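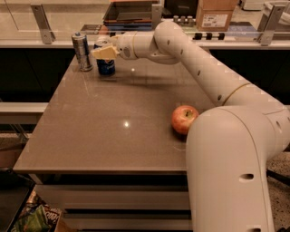
Home > Questions > Kitchen & Dining > Tables and Counters

Can I keep a few things on my table without it turning into a dump?

Asked by taupe_regrets -- 3 answers -- 11 comments -- 4 min read

I bought a big table in March, brown-gray, smooth, with just enough shine to tell on you. I love it. It replaced a thing with a wobble that I had been feeding folded napkins for years.

The trouble is that a large flat surface in my house is treated as an invitation. It starts small. A can of soda gets parked near the back edge. Then a spray can of something shows up next to it, and now they're a group. An apple appears on the other side because somebody was going to eat it and then got a phone call. By the weekend there's mail, a bike light, and a sweater with its own place setting.

My partner's position is that a bare table looks like we're about to be shown around by a realtor. My position is that I would like to eat on it. Is there a middle setting? Also, do I need to worry about leaving metal cans standing on this finish? The label underneath says Praltamholm and "wipe with soft cloth" and nothing else, so the manufacturer and I are not close.

Share (6)

Answer from Ilgın Çetinkaya
Marked helpful by 17 readers

Cans first. Soda cans sweat when they come out of the fridge, and the water collects under the rim at the bottom. Once in a while won't hurt most sealed tops. Do it every day in the same spot and you can end up with a pale ring, or a rusty one if it's a steel can, which a lot of spray cans are. Put anything that lives there on a saucer or a cork mat. If you already have a ring, try a damp cloth with one drop of dish soap, then dry it right away. Don't reach for the scrubbing powder. On a finish with a bit of gloss you'll swap a ring for a dull patch, and the dull patch is forever.

Spray cans I would take off the table completely, whatever is in them. If it's cleaner, it goes under the sink. If it's hairspray, it goes back to whoever brought it into the kitchen. Keep any of them out of direct sun and away from the stove. And wipe the drips off the nozzle before you put it away, that stuff travels.

As for the middle setting, we use a tray. Ours is a cheap metal one from Callura and the rule is that if it fits on the tray it can stay until supper. When supper comes, the whole tray moves to the counter in one trip. I have lived with three teenagers and this is the only rule that survived all of them. It doesn't make anybody tidy. It makes the mess portable.

The apple can stay. Put it in a bowl if your partner needs the place to look lived in.

Comments on this answer:
marrowfat: "portable mess" is my entire housekeeping method, thank you for the vocabulary
taupe_regrets: Tray ordered. Partner has asked whether the sweater fits on the tray. It does not.

Share (3)

Answer from Polat

just get a smaller table

Share (0)

Answer from dry_goods_dana

Seconding the tray but get one with a lip. I had a flat one and a can went right over the side when I carried it, cola all down the cabinet fronts and into the drawer with the good scissors.

I'd also check for felt pads on the bottom of the tray. Mine was a Drustar, bare metal underneath, and it put a nice long scratch in my mother-in-law's table at Thanksgiving. We told her it was already there. She has a photo from before.

On the apple, don't leave fruit sitting straight on the finish for weeks. One soft spot on the underside and it leaks, and you won't know until you pick it up. Ask me about the pear.

Share (3)

Related questions: White rings on a sealed top -- Where do you keep the mail -- Felt pads that stay stuck

Next > Back to Kitchen & Dining > Ask a question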